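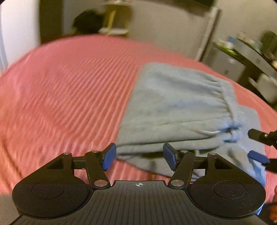
Preguntas frecuentes sobre el paso de ayuda humanitaria por el puesto de Zurkico

Este documento recoge las consultas que recibe con más frecuencia la oficina de enlace de Zondia por parte de organizaciones, transportistas y particulares. No sustituye al reglamento de tránsito humanitario. En caso de discrepancia prevalece el reglamento.

Última revisión: marzo.

Ámbito y definiciones

¿Qué se considera carga humanitaria?

Alimentos no perecederos, agua, medicamentos, material sanitario, ropa, mantas, productos de higiene y material de refugio, siempre que se entreguen sin contraprestación a la población civil. El combustible destinado a generadores hospitalarios se tramita por un procedimiento aparte (véase «Cargas especiales»).

¿Qué diferencia hay entre corredor y ventana de paso?

El corredor es el trazado: la carretera entre Zurkico y el depósito de Patwary, con los arcenes incluidos. La ventana de paso es el periodo durante el cual las dos partes se comprometen a no interrumpir la circulación en ese trazado. Puede haber corredor sin ventana abierta. En ese caso no se autoriza ninguna salida, aunque la carretera esté físicamente despejada.

¿Está reconocido el corredor por ambas partes?

Sí, mediante un acuerdo técnico. El acuerdo regula horarios, inspecciones y comunicaciones, y no contiene ningún pronunciamiento sobre la soberanía del territorio ni sobre la legitimidad de las autoridades firmantes. Las organizaciones deben abstenerse de incluir tales pronunciamientos en los documentos de transporte; los manifiestos que los contienen se devuelven sin tramitar.

Solicitud y acreditación

¿Quién puede solicitar el paso?

Entidades sin ánimo de lucro inscritas en el registro de Zondia, organismos públicos y confesiones religiosas con actividad asistencial acreditada. Los particulares no pueden solicitarlo directamente. Pueden entregar sus donaciones a una entidad inscrita, que las incorporará a su propio manifiesto y responderá de ellas.

¿Pueden participar partidos políticos?

No como solicitantes ni como consignatarios. Tampoco se admiten envases, vehículos o prendas con siglas, lemas o retratos de candidatos. Esta restricción se aplica durante todo el año y no solo en periodo electoral.

¿Qué documentos hay que presentar?

Manifiesto de carga en dos idiomas, relación nominal de conductores y acompañantes, póliza de los vehículos, carta de aceptación del destinatario y declaración de uso civil. El manifiesto debe indicar peso bruto por bulto. No se aceptan partidas genéricas del tipo «varios» o «ayuda diversa».

¿Cuánto tarda la autorización?

El plazo ordinario es de 9 días hábiles desde que el expediente está completo. Una petición de subsanación detiene el plazo, que se reanuda cuando se recibe el documento corregido. El silencio no equivale a autorización.

¿Puede denegarse el paso sin motivación?

La denegación debe motivarse por escrito, salvo cuando se invoquen razones de seguridad militar. En este último supuesto la notificación se limita a citar el artículo aplicado. Cabe reclamación ante la comisión mixta, cuya decisión agota la vía técnica.

Inspección en el puesto

¿Dónde se inspecciona la carga?

En la explanada norte de Zurkico, en presencia de un representante de cada parte y de un observador. La segunda inspección, en Patwary, se limita a comprobar los precintos. Si un precinto está roto o su número no coincide, se repite la inspección completa.

¿Cómo debe ir embalada la ropa?

Doblada, clasificada por talla y en bultos transparentes o con una cara abrible. No se admite ropa usada sin certificado de lavado. Los uniformes, las prendas de camuflaje y el calzado táctico se retiran de la carga y quedan en depósito a disposición del remitente.

¿Qué ocurre con los medicamentos que requieren frío?

El remitente debe indicarlo en la primera hoja del manifiesto e instalar un registrador de temperatura en cada contenedor. Estos vehículos pasan a inspección antes que los demás. La oficina no dispone de cámaras frigoríficas y no responde de la rotura de la cadena de frío por cierre del puesto.

¿Hay un número máximo de vehículos por convoy?

Sí: 23, incluidos los de escolta y asistencia mecánica. Un convoy mayor debe fraccionarse, y cada fracción requiere su propio expediente.

Cierres e incidencias

¿Quién decide el cierre del puesto?

Cualquiera de las dos partes puede ordenarlo. La parte que cierra debe comunicarlo por el canal de radio acordado y confirmar después por escrito. La reapertura exige la conformidad de ambas.

¿Qué debe hacer un convoy si la carretera está bloqueada por fuerzas armadas o por manifestantes?

Detenerse, apagar los motores, comunicar la posición y esperar instrucciones. Está prohibido negociar el paso sobre el terreno, ofrecer parte de la carga o desviarse por caminos secundarios. Si a las 2 horas no hay instrucciones, el convoy regresa al último punto de control. El regreso por esta causa no anula la autorización.

¿Se paga alguna tasa en los controles?

No. El tránsito humanitario está exento de peajes, derechos de aduana y tasas de inspección. Toda exigencia de pago debe comunicarse a la oficina con indicación de la hora y del punto kilométrico. No se recomienda discutirla en el control.

¿Pueden viajar periodistas en el convoy?

No en los vehículos de carga. La prensa tiene un régimen de acreditación independiente y dispone de una zona señalizada junto al puesto. Los conductores no están autorizados a hacer declaraciones en nombre de Zondia.

Cargas especiales

¿Cómo se tramita el combustible?

Mediante el formulario complementario, con identificación del hospital receptor y del consumo previsto de sus generadores. Cada envío queda condicionado a la justificación del anterior.

¿Se admiten equipos de telecomunicaciones?

Solo los incluidos en la lista aprobada. Los teléfonos satelitales de los conductores se declaran de forma individual, con su número de serie, y deben volver a salir con el mismo convoy.

Entrega y seguimiento

¿Quién distribuye la ayuda una vez en destino?

El destinatario que firma la carta de aceptación. En el distrito de Hastside la distribución corresponde a la red municipal de dispensarios y comedores, que publica los puntos de reparto. Zondia no elabora listas de beneficiarios ni interviene en su selección.

¿Cómo se acredita la entrega?

Con el acta de recepción firmada y sellada, que debe remitirse en un plazo de 5 días hábiles. Las diferencias de peso de hasta un 2 % se consideran merma ordinaria. Por encima de ese margen se abre expediente informativo.

¿Qué consecuencias tiene el desvío de carga?

La suspensión cautelar del solicitante y del destinatario mientras se instruye el expediente. Si se acredita el desvío, la entidad responsable se excluye del registro y el caso se traslada a la comisión mixta. Los conductores ajenos a los hechos conservan su acreditación.

Contacto

Las consultas sobre expedientes en curso se atienden en la ventanilla de Zurkico, de 8:00 a 14:00, con el número de expediente. No se facilita por teléfono información sobre horarios de convoyes ni sobre la apertura de ventanas de paso.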